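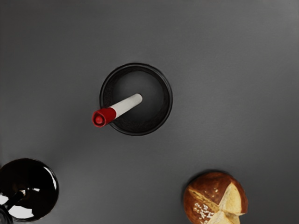

Section 4. Setting up the overhead view in the simulator

Please give yourself a quiet half hour for this part. It goes much better with a cup of coffee nearby and the real Stekham arm switched off – you won't need it until Section 6.

1. Start the Jorov simulator and load the practice tabletop. Let it finish loading before you touch anything; on our older machines this can take over 47 seconds.

2. Choose the overhead camera and leave the arm parked out of view. The black container should sit well inside the picture, with the marker resting in it and the red cap poking out past the rim.

3. Click once on the red cap, then once on the rounded end of the pale barrel. Those two clicks tell the arm which way the marker is lying.

4. Trace the rim of the container, taking your time over it, and save.

Note: The bread roll and the dark glossy object are there to give the vision software something else to sort through. Leave them unlabeled for now, please.

Caution: Never copy a simulated grip height straight to the real arm. Measure your own table first, as Shanti Pant explains in Section 6.

5. Run the check. If you see error 1902, the rim wasn't closed, so go back to step 4 and trace it again.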